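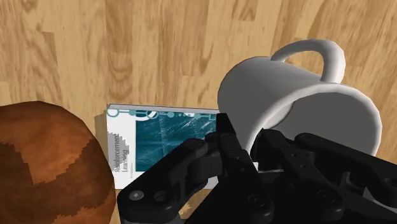 Fokcombe 시뮬레이션 파지 벤치마크 사용기

2018-07-08

9주 동안 거의 매일 돌려 본 물건이라 이제는 써도 되겠다 싶어 정리한다. Fokcombe는 로봇 팔의 파지 학습을 렌더링 환경에서 돌리고 평가하는 공개 패키지다. 같이 나온 논문의 핵심은 두 가지인데, 하나는 손목 시점 영상만 넣어 정책을 학습시키는 방법이고 다른 하나는 물체끼리 붙어 있는 배치만 골라 평가하는 프로토콜이다. 나는 두 번째 때문에 받았다가 첫 번째에 빠졌다.

우선 평가 프로토콜. 그동안 내가 쓰던 Drerndale은 물체를 넓은 면 위에 띄엄띄엄 놓아 준다. 점수는 잘 나온다. 그런데 그 점수를 들고 실제 팔에 올리면 컵 하나 옆에 책 한 권만 붙어 있어도 손가락이 어디로 들어가야 할지 몰라 멈칫거린다. Fokcombe는 처음부터 그 상황을 준다. 납작하게 누운 책 모서리에 옆으로 쓰러진 흰 머그가 걸쳐 있고, 반대쪽에는 둥근 갈색 물체가 바짝 붙어 있는 식이다. 책은 얇아서 위에서 집을 데가 마땅치 않고, 머그는 손잡이가 어느 쪽을 향하느냐에 따라 답이 완전히 달라진다. 게다가 책 표지에 'Reinforcement Learning'이라고 적혀 있는 걸 보고 혼자 한참 웃었다. 이런 취향 아주 좋다!

학습 방법도 마음에 든다. 보상은 들어 올렸는지 아닌지 하나뿐이고, 대신 접촉 직전 구간을 따로 잘라서 더 자주 뽑아 쓴다. 논문에서는 이걸 접촉 전 재표집이라고 부른다. 처음 읽었을 때는 너무 단순해서 의심했는데(다들 복잡한 보상 설계로 가던 참이라) 막상 내 설정에서 켜고 끄며 비교해 보니 차이가 꽤 컸다. 재표집을 끄면 정책이 물체 무리 한가운데로 그냥 내려꽂히는 버릇이 오래 남는다. 켜면 손가락을 물체 사이 틈에 맞추려고 손목을 돌리기 시작하는데, 그 변화를 재생 화면으로 보는 순간이 정말 짜릿하다.

내 실험은 소박하다. GPU 2장, 난수 시드 4개, 평가 배치 1866개. 논문 표에 있는 순위는 그대로 재현됐고, 시드 사이 편차는 논문보다 내 쪽이 더 컸다. 학습률을 기본값에서 건드린 탓일 수도 있어서 이 부분은 단정하지 않겠다. 다만 쓰러진 머그 계열에서 성공률이 가장 늦게 오르는 경향은 시드 전부에서 똑같이 나왔다. 논문 부록에도 비슷한 그래프가 있으니 우연은 아닌 듯하다.

렌더링 얘기도 해야겠다. 나뭇결 바닥은 기대 이상이다. 판마다 밝기가 달라서 배경 빼기 같은 꼼수가 잘 안 통한다. 반면 물체 쪽은 고르지 않다. 책 표지 왼쪽 가장자리는 계단처럼 깨지고, 갈색 물체는 어두운 부분의 질감이 네모나게 뭉개져서 빵인지 공인지 나는 아직도 헷갈린다. 파지 학습에는 별 지장이 없었지만, 같은 영상으로 물체 분류까지 해 보려는 사람은 텍스처부터 교체하는 게 좋겠다. 그리퍼가 화면 아래쪽을 크게 가리는 것도 처음엔 답답했는데, 손목 카메라를 달면 어차피 겪을 일이라 지금은 오히려 장점으로 친다.

아쉬운 점. 설치 문서가 부실하다. 물리 엔진 버전이 맞지 않아도 오류 없이 돌아가고 마찰만 이상해진다. 나는 이걸로 주말 하나를 통째로 날렸다. 받자마자 접촉 테스트 스크립트부터 돌려 보시길. 그리고 그리퍼 모델은 Isaksson의 관절형 손가락 하나만 제대로 맞춰져 있다. Wondmont 평행 그리퍼 설정 파일도 들어 있기는 한데 손가락 끝 충돌 형상이 헐거워서 물체가 살짝 뜬 채로 잡힌다. 이 상태로 나온 점수는 믿지 않는 편이 낫다.

실기 이전은 아직 조금밖에 못 해 봤다. 책과 컵만 두고 시험했을 때 손목을 돌려 틈을 찾는 행동은 그대로 넘어왔고, 힘 조절은 그대로 넘어오지 않았다. 9월에 장비를 다시 쓸 수 있게 되면 물체 종류를 늘려서 결과를 덧붙일 생각이다.

빽빽하게 놓인 물건을 집는 문제를 다루는 사람이라면 꼭 한번 돌려 봤으면 한다. 물체 하나짜리 파지만 필요하다면 Drerndale이 가볍고 빠르니 그쪽으로 충분하다. 내 설정 파일은 시드별로 나눠서 저장소에 올려 두었고, 재표집 비율만 바꾼 버전도 같은 폴더에 있다.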